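Is Candard Edge worth the climb?

Every walking blog I read says Candard Edge has the best view in the county. I went up on Thursday to find out, and I'm not convinced.

The route starts at the lay-by in Ballden. The leaflet from the Jeneck information hut calls it "gentle throughout", and I'd like to meet the person who wrote that. The first mile follows the beck and is lovely. Then you cross the stile at Goodall Farm and go straight up a field that seems to have been tilted for a bet. My knees had opinions.

How high is it, anyway?

The leaflet says 1,507 feet. The board in the lay-by says 1,335. My own watch sided with the board, more or less, though I don't trust that either after it once had me swimming across a car park in January. I suspect the bigger number belongs to the next hill along, which the path doesn't go up.

As for the view, yes, you can see a long way. You can see the reservoir, the quarry and a great deal of Ballden's new housing. Three separate websites promised me the sea. I stood there for twenty minutes with a flask and saw a grey line that could have been the sea or could have been weather.

What I did like was the way down. The old drovers' track on the north side is grassy and quiet, and I met one couple and a very muddy spaniel the whole way. If I went again I'd go up and down by that side and skip Goodall's field altogether.

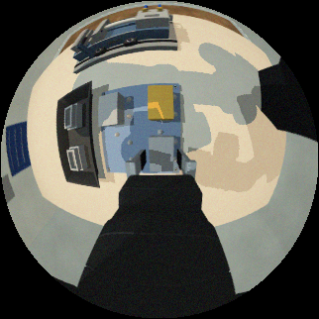
Parking and tea

The lay-by takes a handful of cars and was full by half past nine. The pub in Jeneck was shut, despite the sign saying open all day. Take your own sandwiches, and don't believe the "two hours, easy" on the leaflet. It took me three and a quarter, and I wasn't dawdling much.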